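Dornham Community Laundry and Clothes Bank
Progress report to Zwahlen Fund, 13/04/2022
From: Hedvika Michalík

Short one, sorry, van is due back. Grant started in November, all on track except the dryer.

Drop-ins
39 households signed up so far, target was 40. Mostly families from the Terell side. Red and white things still come in mixed together, so sorting takes longer then planned.
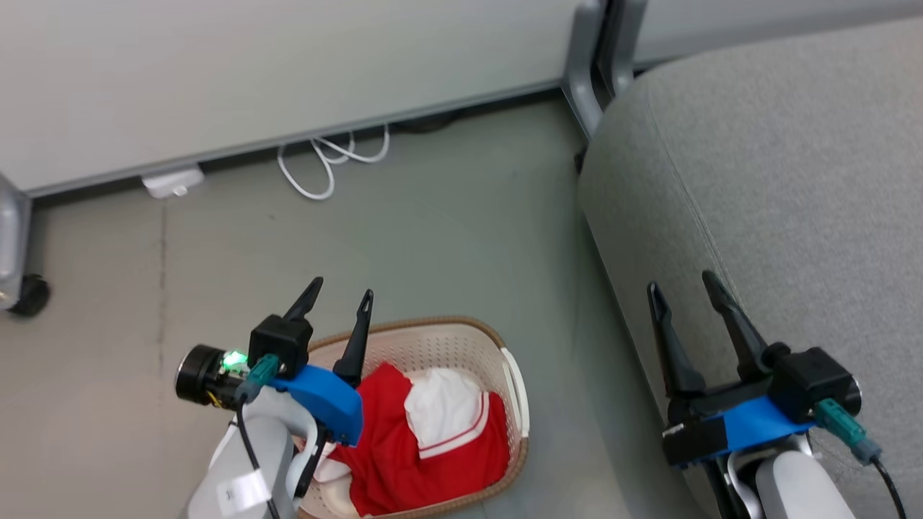
Dryer
Still waiting on Dorano for the part. Three visits, no fix. Have asked for a refund on the last call-out. Drying on lines in the meantime, slower but ok.

Sign-up talks
Two held at the school, one more to come. Good turnout at the second. Parents want evening hours, we can do one evening if the budget line for heating can move. Please confirm.

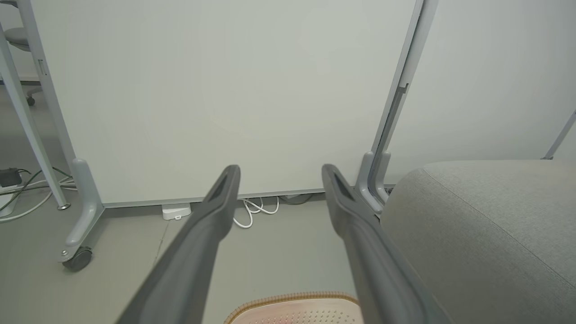

Whiteboard and floor space

Clothes bank
More than 200 items given out, coats mainly. Short on kids shoes and anything in larger sizes. Winter stock going into storge next.

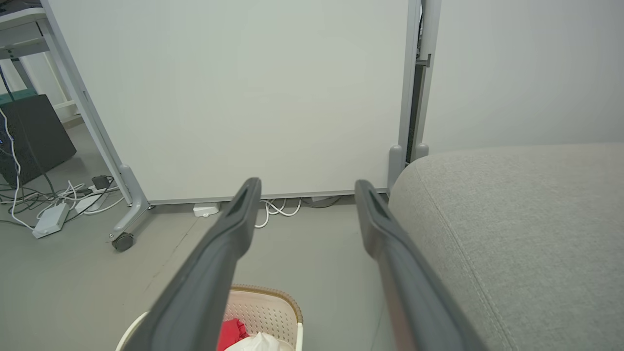 Money
Soap and water under budget. Repairs over. Full sheet to follow with receipts.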